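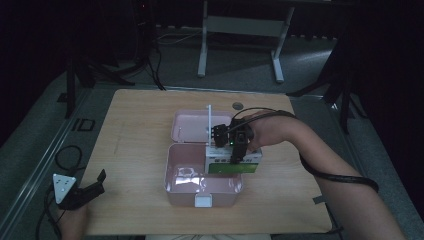 写真1 ピンクの箱と白い機器を使った作業。両手にハンドグリッパー。

学生プロジェクト「Skirnix」中間報告書
提出日 2020年3月19日
提出先 Rovden教育助成 事務局御中

前回の報告書で「次回までに大きく前進する見込み」と書きました。書いた者の責任として、まずその点からご報告します。前進はしました。大きさについては、以下を読んでご判断ください。

1. 活動の概要

当プロジェクトは、人がハンドグリッパーを両手に持って行った作業を記録し、それを手本に双腕ロボットRurnbyに同じ作業をさせることを目標としています。参加学生は12名です。助成の申請時には「身近な片付け作業全般」を対象に掲げましたが、現在の対象は「箱に物を入れる、箱から物を出す、蓋を閉める」の三つです。全般という言葉は、次の申請書からは使わないことにしました。

2. 記録の進み具合

報告期間中に採った手本は1424本です。内訳の確認は済んでおり、うち学習に回せないものが相当数あります。多いのは、開始の合図より先に手が動いてしまったもの、終了の合図を忘れて次の相談を始めてしまったものです。後者には班員の昼食の相談がかなり鮮明に残っており、研究上の価値は今のところ見つかっていません。

箱の作業は、蓋が開いた状態から始める手順に統一しました。当初は留め具を外すところから含めていましたが、グリッパーで小さな留め具をつまむのは人間でも難しく、30分かけて一度も開かない回がありました。人にできないことをロボットに教えるのは順序として無理があるという意見が出て、全員一致で採択されました。このプロジェクトで全員一致は二度目です。一度目は休憩時間の延長でした。

3. 器材について

グリッパーの指の当て物は、使うほど傷みます。布やゴムの端がほつれてくると滑り方が変わり、同じ手本のつもりでも別の手本になります。交換の基準を決めるべきだという話は8月から議事録に載り続けています。今月ようやく、作業の前に必ず左右を見比べて記録用紙に状態を書く、というところまで決まりました。基準そのものは次の議題です。

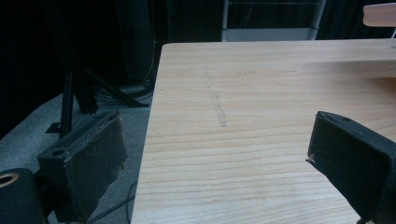
写真2 グリッパー側のカメラから見た天板と左右の指。

天板の汚れも課題に加わりました。木の天板は明るい色なので、薄い筋が一本付いただけでも手元のカメラにはよく映ります。拭くか、そのまま使うかで班内の意見が割れています。拭く派は画像の条件をそろえたいと言い、残す派は現実の机は汚れているものだと言います。後者の主張には、掃除をしたくない気持ちが混じっている疑いがあります。当面は記録日ごとに天板を撮影し、汚れの有無を手本と一緒に残します。

配線についても一言。ケーブルの整理は前回の報告で「完了」としましたが、この項目は今回から「継続」に改めます。

4. Rurnbyでの試行

開いた箱に物を入れる作業を14回試し、最後まで進んだのは一部にとどまりました。失敗の多くは箱の縁に物が当たる段階で起きています。当たったあともRurnbyは手順どおり指を開き、たいへん落ち着いた動作で物を机に置きます。見学に来た他の班からは「丁寧ですね」との感想をいただきました。

原因としては、手本を採るときの箱の位置がほぼ毎回同じだったことを疑っています。次の期間は箱の位置と向きを変えた手本を増やします。

5. 予算

支出はおおむね計画内です。指の当て物の予備が見込みより早く減っており、消耗品費が不足します。一方、競技会Majumder杯への旅費は、出場を次年度に見送ったため使っていません。この旅費の一部を消耗品費へ振り替えることをお認めいただきたく、別紙の申請書を添えます。

6. 次の期間の予定

箱の位置を変えた手本の追加、当て物の交換基準の決定、蓋を閉める作業の試行を予定しています。見込みの大きさについては、今回は記載を控えます。

Skirnix 学生班一同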